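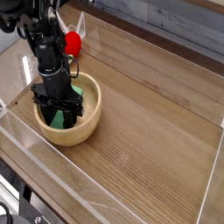
What Things Are Made Of

Everything around you is made of something. A spoon might be metal. A window is glass. Your socks are probably cotton or wool, or a mix of cotton and something else. The stuff that a thing is made of is called its material.

The word "material" can be confusing, since some people use it to mean cloth. In science it means any kind of stuff at all. Wood is a material. So is plastic. So is the rubber in an eraser.

This page looks at a few materials you can find on almost any table: wood, cloth, fuzz, and clear plastic.

Wood

Wood comes from trees. Under the bark, a tree trunk is made of tiny tubes that carry water up from the roots. When the wood is cut and dried, you can still see where those tubes ran. They make the lines and swirls we call the grain.

Look at a wooden tabletop and follow one line of the grain with your finger. It may run straight for a while and then bend. A bend like that often means a branch was growing close by. A dark round spot is called a knot, and it marks where a branch joined the trunk.

Some tabletops only look like wood. They have a pattern of grain printed on the top. One way to check is to look for the same swirl in two places. Real wood does not repeat itself exactly, but a printed pattern often does.

A round wooden bowl is often made on a machine called a lathe. The lathe spins a block of wood very fast while a person holds a sharp tool against it. The tool shaves off thin curls until the block is round on the outside and hollow in the middle. The rim is sanded last so that it feels smooth.

Wood can be pale like sand or nearly black. The color depends mostly on the kind of tree. Maple and birch are light. Walnut is dark.

Cloth

Cloth is made of threads, and threads are made of fibers. A fiber is a very thin hair of material. Cotton fibers grow on a plant. Wool fibers grow on sheep. Polyester fibers are made in a factory.

Twist a lot of fibers together and you get a thread. Cross many threads over and under each other and you get woven cloth. If the threads are looped together instead, the cloth is knitted. T-shirts are knitted, which is why they stretch. Most bed sheets are woven, and they hardly stretch at all.

Cloth is soft because the threads can bend and slide. That is why you can push a cloth down into a bowl and it will fold up to fit. Try the same thing with a sheet of wood and it will not go in.

The bright color comes from dye. Dye soaks into the fibers. Paint is different – it mostly sits on top of a thing like a skin.

Fuzz

A pom-pom is a ball of fibers or yarn with the ends sticking out. You can make one from yarn by wrapping it many times around a piece of cardboard, tying it tightly in the middle, and cutting the loops.

Fuzzy things are full of air. The air sits in the spaces between the fibers. This is why a pom-pom feels light for its size, and why you can squash it flat with your hand. When you let go, the fibers spring back and the air comes in again.

Air trapped in fibers also helps to keep heat from getting through. Birds use this on cold mornings. They fluff up their feathers so that more air is held close to the skin.

Clear plastic

Acrylic is a hard, clear plastic. It lets light through, so you can see what is on the other side. The word for this is transparent.

If acrylic is transparent, how do you know it is there? Look at the edges. Some of the light bounces off the surface and some of it bends as it goes in and out. At the edges and corners this makes bright white lines.

Acrylic is lighter than glass and harder to break, but it scratches more easily. Wipe it with a soft cloth and not with a paper towel.

Try it: the table sort

You need a bowl, a cloth, a pom-pom, and something made of clear plastic. Ask a grown-up before you borrow anything from the kitchen.

Put everything on a table. Close your eyes and touch each thing. Is it rough or smooth? Does it bend? Does it squash? Say a word for each one out loud.

Now open your eyes and hold each thing up to a window. Which ones let light through? The cloth may let a little through, depending on how thick it is. The bowl will not.

Last, put 3 drops of water on the cloth and 3 drops on the plastic. Watch what happens to them. Wipe up the water when you are done.

Words to know

Fiber: a very thin hair of material.
Grain: the lines in wood.
Material: what a thing is made of.
Transparent: clear enough to see through.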